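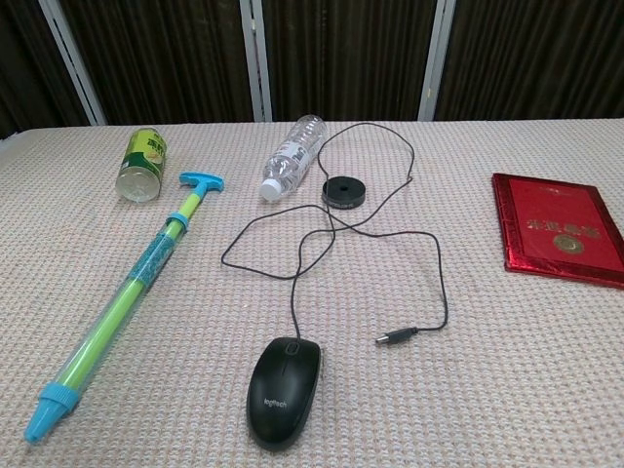
To: Gronow Residents' List
From: Office of the Township Clerk, Gronow
Re: Public comment at regular meetings, and the Imness Road hearing

Members of the list,

The Clerk's office has received several messages in response to last month's notice on public comment, and the Board has asked that one reply be sent to the full list so that all residents have the same information. The message quoted below raises most of the points that others have raised. It is reproduced with the sender's permission and without the sender's name.

> I have read the new rules twice and I still do not understand what
> problem they are meant to solve. Residents used to be able to speak
> on any item before the vote was taken. Now we are told to sign up by
> noon on the day of the meeting, when the agenda packet often is not
> posted until late the evening before. People who work in Potumetti
> and commute cannot read a packet of that size over breakfast and
> decide whether they have something to say.
>
> My second concern is the Imness Road rezoning. At the September
> meeting we were told there would be a separate hearing. In October
> it appeared as a line under "other business." Which is it? There are
> 35 households on that road and I doubt that half of them know the
> item exists.
>
> Finally, I would like to know who decided that written comments
> will no longer be read aloud. Was there a vote? I cannot find one in
> the minutes.

The points are answered in the order in which they were raised.

Sign-up deadline. The noon deadline was adopted as part of the revised rules of procedure. The Board accepts that the deadline is of little use to residents when the packet is posted late. Beginning with the November meeting, the agenda packet will be posted no later than 5:00 p.m. three business days before each regular meeting. If an item is added after that time, any resident may sign up to speak on that item at the door until the meeting is called to order. The sign-up sheet will be at the clerk's table, and no one will be asked to state a position in advance. The limit of three minutes per speaker is unchanged.

Imness Road. The October listing was an error in the preparation of the agenda, and the item was not discussed or voted upon. A separate public hearing is required by the zoning ordinance and will be held in November, at 7:00 p.m., in the upper meeting room. The date will appear in the legal notice and on the township website. Written notice will be mailed to every owner of record on Imness Road and to owners of adjoining parcels. The application, submitted by Timavport Land Company, concerns a single parcel now zoned agricultural. The applicant's traffic study estimates 795 vehicle trips per day at full use – a figure the township engineer has been asked to review, and the engineer's letter will be included in the packet. Copies of the application may be inspected at the Clerk's counter during office hours. No appointment is needed.

Written comments. There was no separate vote. The change was contained in section four of the revised rules, which the Board adopted as a whole at its August meeting, and the minutes record only the vote on the full document. The Clerk's office agrees that a resident searching the minutes for this change would not find it. A copy of the revised rules has now been attached to the August minutes. Written comments continue to be distributed to each Board member before the meeting and are kept with the permanent record. A motion to restore the reading of written comments, up to a limit of 3000 characters each, has been placed on the November agenda at the request of two Board members. Residents who wish to be heard on that motion may sign up in the usual way.

Several messages also asked whether posts to this list are treated as public comment. They are not. The list has 943 subscribers and is provided for announcements and discussion, but the Board does not monitor it as a body, and a post here does not become part of the record. Comments intended for the record should be sent to the Clerk by mail or e-mail, or left in the drop box at the side entrance – please include a street address so that residency can be confirmed.

Replies to this message will go to the entire list. Questions about an individual property or a pending permit should be directed to the Clerk's office only.

Office of the Township Clerk
Township of Gronow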